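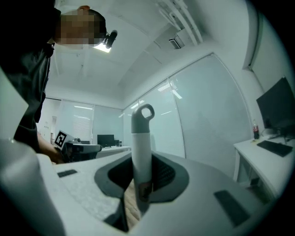

Drendport Facilities and Office Services

Office news | March
By Hongjun Fan

The small office with the long white desk is being cleared this month, and anything left there needs a home. Bottles, spray cleaner, cloths and desk lamps are being sorted first. Boxes by the back wall come next — please don't add to them.

Water bottles with no name on will be kept at reception for 14 days. The keyboard and monitor stay on the desk.

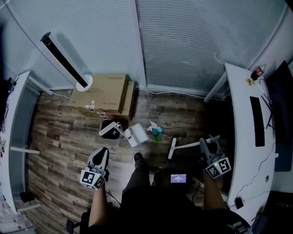 Retno Pasaribu asked whether the tower fan could go to the second floor before summer, as the rooms there get stuffy by mid-afternoon. It has been put down for the Nugroho meeting room — other requests for fans or lamps should reach the office by the end of March.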